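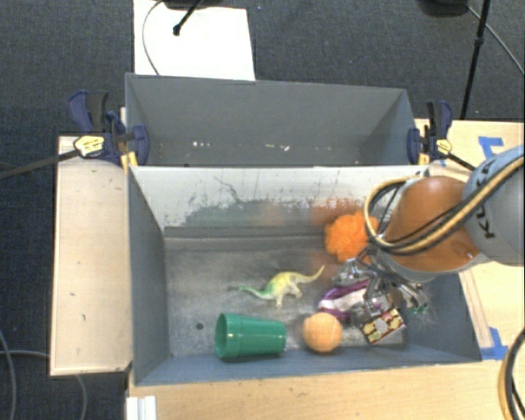
How many objects should a student team start with for bin picking? Four, all different shapes, and add more once you can clear those without anyone touching the bin.

Bin picking project – which order do you pick in??

gantrygoat
Posts: 31

Second years here, group project, demo is in November. Brief is the usual one, mixed bin, pick things one at a time, drop in the other compartment. Marks for how many you move and for the write up.

We've been going nearest to the gripper first because it was easy to code. Works ok until something is up against a wall, then the fingers come down on the slope and the arm does a protective stop and we all stand there. Half the group (me) want to pick by confidence score. Other half want a fixed list, easy stuff first. Argument has now lasted longer than the coding.

What did other people do?

tealwasher
Posts: 12

Fixed list is cheating imo. Whole point of the module is that you don't know whats in there.

We did confidence score only. Cleared most bins. Soft stuff was the pain, fuzzy things especially, the depth comes back as mush and the score goes all over the place.

mrs_bracket
Posts: 4

Not cheating if you say so in the report. Our brief (different uni) let you train on the set they gave you. Read yours again before you fight about it.

I run an after school club now and we do easy first on purpose. Kids see something work in the first minute and they stay.

gantrygoat

Brief says "objects will be drawn from the list in appendix B". So we know the set, not the positions. Which both sides have decided proves them right.

@tealwasher what did you do about walls? Thats our real problem i think. Score can be lovely and the hand still can't get in.

tealwasher

Cut the walls out. Anything within a margin of the side, the grasp has to be lined up along the wall or it gets binned. Took an evening. We had it too big at first and it refused to pick anything at all lol, so start small.

Then if there's nothing left that passes, nudge. Close the fingers, push the thing towards the middle, look again.

slowaxis

Disagree on nudging. We nudged and it shoved a ball straight under something else. Twice. Balls go wherever they like, you're better off leaving it til last and taking the fail.

Also what's your camera doing, fixed or on the wrist? If its fixed then the arm is blocking your view when it's down and you need to back right out before every new shot. We lost 11 picks in one run to stale pictures.

gantrygoat

Fixed. And yes we do back out, but not far enough probably, the cables get in as well.

Spent this afternoon on it anyway. Wrote down what goes wrong for each kind of thing:

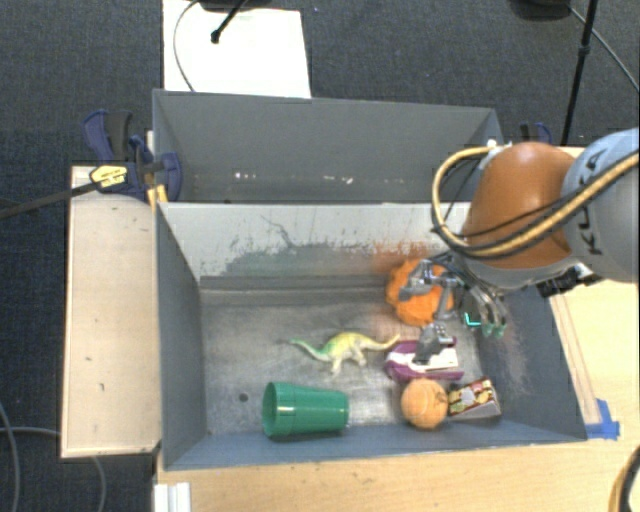

– cup: fine if the hand comes across the side. If it goes for the rim it squeezes and tips. Told it no rim grasps, much better
– dinosaur: picks fine round the middle. Sometimes goes for the tail and it swings and drops
– plain ball: rolls if you're even slightly off centre
– fuzzy one: slowaxis will be pleased, depth is rubbish like tealwasher said. But it squashes so being a bit off doesnt matter
– snack packet: flat, slidy. Worst of the lot. About one in three

So now leaning to confidence score but with a bit knocked off for flat things. Is that a fixed list by the back door?

tealwasher

Yes

mrs_bracket

No. Its using what you measured. Put the table in the report and say how many tries each, markers love that. And don't put "worst of the lot" put the number.

Flat things – drop the speed on the last bit and let the fingertips touch the floor before closing. Assuming your arm will let you do that without stopping.

slowaxis

Careful with that, on ours touching the floor was the protective stop. You can raise the force limit a bit, but ask your lab tech, don't just change it. Someone in our year did and got the whole group banned from the cell for the rest of the term.

gantrygoat

Will ask. We're on the Alodik driver if that matters, the setting is buried somewhere in a menu.

karpfan_2
Posts: 12

Alodik was fine for us but turn logging on before the demo run. Ours fell over in front of the markers and we had nothing to show why. We'd used Jolum for the grasp part and both teams blamed the other one.

Also everyone is arguing about order and not about when to stop. Give up after 4 failed goes on the same item and move on. We had no limit and it spent the entire Nerkico heat trying for one packet. Came last. There is a video. Not linking it.

gantrygoat

Ok that one is going in tonight. We don't have a limit either, it just keeps going til somebody hits the button.

tealwasher

Four is generous, we had two. Every miss moves the thing a bit closer to the wall, so you're making it worse for yourself.

slowaxis

Depends on the object. Two for balls, more for soft. But then you're back to a list haha

gantrygoat

Update. Margin for walls in, rim grasps out, give up after three as a compromise. Best run so far, no protective stops, packet still in the bin at the end. The fixed list half are now saying it was their idea. Lab tech says no to the force limit until he's watched us do it slowly, so that's next week.

Still want to try the nudge. Will post if it goes badly.

Last updated: November
14 replies · 2 shares

Related threads
Karppinen gripper pads, worth it or just use heat shrink?
Depth camera sees holes in everything shiny
Nerkico heats, what to bring and what they lend you
Jolum install fails on lab machines
Group mate won't comment his code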